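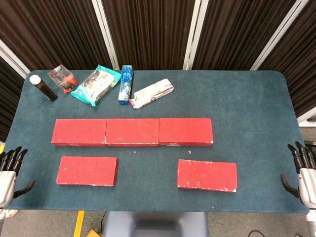 Household Advice: Setting Out a Dry-Laid Brick Edge

Residents planning a low garden edge or a border around a planter are advised to try the pattern indoors on a table before any soil is turned. A trial with a handful of bricks settles the bond, the length of the run and the number of cut pieces, and it spares the back a good deal of kneeling.

Preparing the table

Cover the work surface with felt, an old blanket or a carpet offcut. A soft covering protects the tabletop and is kinder to the brick, particularly where the bricks are painted. The covering should lie flat and reach past the working area on every side. Small household items may be moved to the back of the table, leaving the centre and the front edge clear.

Painted bricks shed. Chips along the edges come away as pale crumbs, and these will hold one brick off its neighbour or cause an upper brick to rock. Brush the cloth between courses. Where paint is already flaking before the trial begins, take the bricks outside and treat the flakes with caution; paint of unknown age should be tested for lead before it is scraped or sanded.

Laying the first course

Place three bricks end to end, faces in line, and close the joints by hand. Sight along the front with one eye shut. A straightedge held against the faces will show any brick that stands proud. Correct the bottom course fully at this stage — an error here is carried into every course above it.

Laying the second course
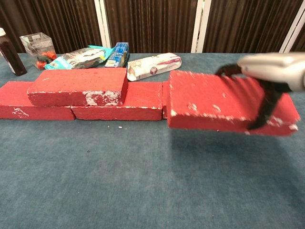
Wakana Amano

In running bond, each upper brick bridges the joint between the two bricks beneath it. Two upper bricks will sit over a bottom course of three, with half a brick left exposed at either end. Lower each brick level where possible and set it down in position. Dragging it across the course below takes paint off both.

Bricks that are scuffed on one face may be turned so that the better face is to the front. Badly chipped bricks are best kept for the bottom course at the rear of a bed, where foliage will cover them by August.

Transferring the pattern outdoors

Mark the back of each brick in chalk with its course and position, then measure the finished run. Dry-laid edging of two courses is suitable for decorative use only. It must not be used to retain soil on a slope, and it should not be placed where small children are likely to climb.

Sheets in this series are available at the Vullwood and Dritbridge service counters during regular hours. Colour copies may be requested in writing.

Revised June 7, 2019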